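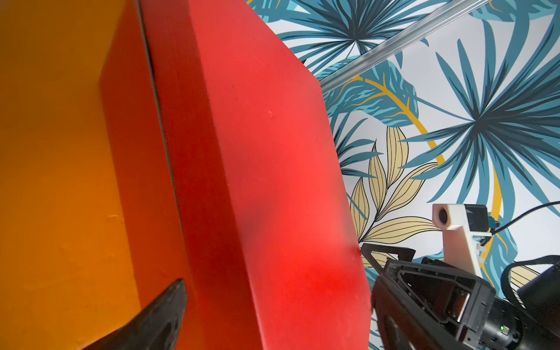

What goes in the red box, and what goes in orange?

Red is for anything that needs a second look before it goes back on a shelf, orange is for things already checked. That was the first question put tonight and the answer is now agreed, so it heads the minutes.

WOLLCOMBE TOY AND GAME LIBRARY
Minutes of the sorting meeting, 11/09/2021
Chair: Beathag Munro

Apologies were received and the April minutes were accepted with one correction (it was the Chisholm branch that lent us the trolley, and a very good trolley it is).

1. Storage colours
Long and lively discussion. Beathag said the colour idea has already changed how the returns corner works, and several members agreed you can find things now! Red and orange do look a bit alike in the evening light, so the red ones will get a big paper label on the lid as well as the front. A few dents and scuffs were mentioned. These are storage boxes and will be used as such.

Agreed: labels in thick black marker, capital letters, no abbreviations. "Misc" is not a label.

2. The catalogue
We have 803 items listed, and what a collection it is. The puzzles are finally all entered under their proper names. The marble runs still need their parts lists typed up. Beathag has offered her kitchen table for an afternoon of this and will supply scones.

Purkodero (the stacking game everyone asks for) has gone out 29 times since April, easily our favourite. Moved that we buy a second copy. Carried with enthusiasm.

3. Missing pieces
The jar of unidentified pieces was passed around. Two were claimed on the spot, a green counter and the hat off the wooden postman, to applause. The rest go in red until the next sort. If a game comes back short, put a slip inside the lid with the borrower's number and write down what's missing, in words. Please don't tape slips to the artwork.

4. Leaf wallpaper
Everybody loves it. The tropical leaves have cheered the place up no end and members have been stopping to say so. There was a suggestion to carry it on behind the dress-up rail. Left over until we know whether the same pattern can still be had.

5. Money
The grant application to the Fuda fund is in, for $3,000. If it comes through, shelving first, then the outdoor games. Croquet was spoken for very warmly.

6. Other business
The dominoes are back! Whoever left them on the step, thank you.
Bring a damp cloth to the next sort, and old toothbrushes for the building bricks.
A key to the side cupboard is still out. Check your coat pockets.

Actions
Beathag: second Purkodero, scones
All: labels on red boxes before the next sort
Parts lists: 3 marble runs, at Beathag's

Next meeting to be advised by email.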